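Cluner two-channel wireless microphone kit, review after 21 weddings

I film weddings together with my business partner Aicha Hamdy. We are a small company, two people with two cameras each, and sound was always our weak side. For several years we put a small recorder in the pocket of the groom and hoped. Mostly it was good. Sometimes the groom found the recorder before the ceremony, pressed a button to see what it was, and we got a very clean recording of the wrong half hour.

Before the last season we bought the Cluner kit with two transmitters and one receiver. I have now used it at 21 weddings, so I think it is fair to write about it. We paid 734 dollars with our own money, and Cluner does not know that I am writing this.

In the box

You get two clip-on transmitters, one receiver, two lavalier microphones with cable, four foam covers, two fur covers for wind, one cable for the camera, one for the phone, and a hard case that also charges everything. The whole kit in its case weighs 993 grams on our kitchen scale. It is more than the other kit we considered, the Mahrous, but the Mahrous case does not charge and you must carry the charger separately.

The manual is a folded paper with small print. It explains pairing well and the safety track badly. I had to read the part about the safety track three times and then I tried it at home with Aicha speaking from the stairs.

Sound

The voice is natural, a little bright. With the built-in microphone of the transmitter you hear the clothes too much, especially a stiff shirt or a lace dress. With the lavalier under the tie knot it is much better. I fix it with a piece of medical tape and leave a small loop in the cable, so that a pull on the cable does not reach the microphone.

For the officiant I use the transmitter directly, clipped on the book or on the edge of the jacket. Officiants are usually patient people and they do not hug anybody during the ceremony. Fathers hug. If you put a microphone on a father, put it on the side away from the embrace, and lower the gain before the speech begins.

The safety track records a second copy at a lower level. It saved one toast for us in August, when the best man decided to shout the last sentence. The main track was broken there and the second one was clean. In the edit you only need to match the volume, and the couple did not notice anything.

Range

Outside, with nothing between us, I could work at 25 meters without any dropout. In a church with thick columns it was less, and if a full row of guests stood up between me and the couple, I heard small clicks. Each transmitter also records to its own memory, so the clicks were only in my headphones and in the camera file. I replaced them later from the internal recording. This is the main reason why I would buy the kit again.

At the Vudham barn, where we film often, the DJ had his own wireless system and the two did not disturb each other. The receiver changes channel by itself. It takes a moment, and in this moment you hear nothing, so do not be frightened.

Battery

Cluner promises a full working day. In my experience one transmitter lasts from the dressing room to the end of dinner if you switch it off during the portraits. If you forget to switch it off, it will be empty around the cake. The case charges the units again during the drive, and I make this a habit now: the microphones go in the case before I sit in the car.

The red light that warns about the battery is too small. It also looks almost the same as the red light that means recording. On a sunny terrace I cannot see the difference, and I had to ask Aicha to make a shadow with her hand.

What I do not like

The clip is strong, but it leaves a mark on thin silk. I now put a small piece of felt under it. A bride should not find a mark on her dress because of us.

The button for muting is on the same side as the clip, so it can be pressed when you attach the transmitter. It happened to me two times, both times during rehearsal. You can lock the buttons in the menu, and I recommend that you do this before you open the door of the dressing room.

The phone application is slow and it wants an account. I used it once for the update of the software and then removed it.

The fur covers fall off. One is somewhere in a vineyard. Replacement covers are sold only as a set with other things that I do not need, and I find this a little disappointing at this price.

Compared with the Mahrous

A colleague lent us his Mahrous kit for one weekend of work. The sound is warmer and the lavalier cable is softer, so it hides better under a blouse. But there is no internal recording in the transmitter, and for a ceremony which happens one time only, I prefer to have it. For interviews in a quiet room I would choose the Mahrous. We also looked at the Trorkirero, but it has one channel, and with vows you need two.

Files

The transmitters cut a long recording into pieces of half an hour. The pieces join without a gap, I checked it on music from an organ. The names of the files are numbers only. After our season I had 993 of them in one folder, and I wish that I had renamed them every evening as Aicha told me. The clock in the transmitters also goes back to zero if the battery is completely empty, so set it again before the next job. 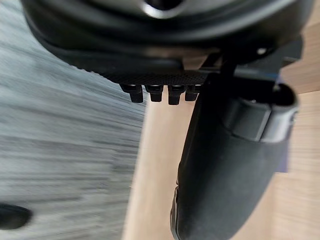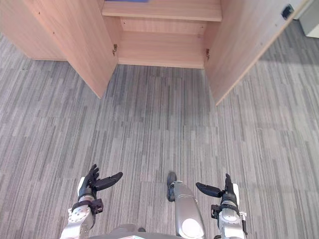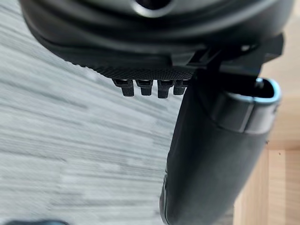
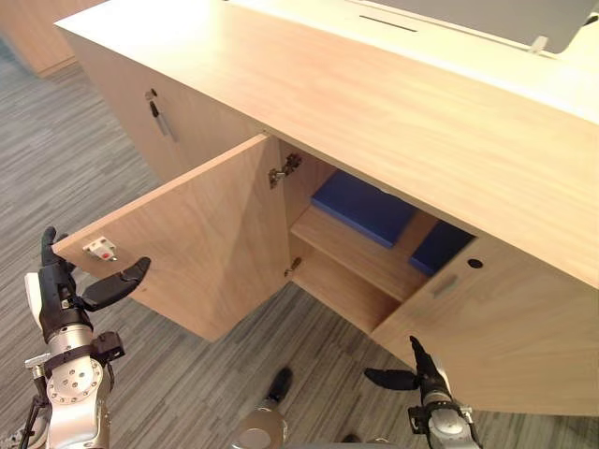

Ismail Alaoui

Who should buy it

If you film ceremonies alone or in a pair, and you need the voice of two people at the same time, I can recommend this kit. If you mostly film parties with music and short clips for social media, it is too expensive for the purpose, and a recorder connected to the table of the DJ will serve you better.

Buy one extra lavalier with it. The cable is thin near the plug, and ours began to crackle after the spring weddings. The seller replaced it under warranty, but we waited two weeks, and during that time we were again with a recorder in the pocket of the groom.

My rating is four out of five. I take away one point for the small light and the fur covers.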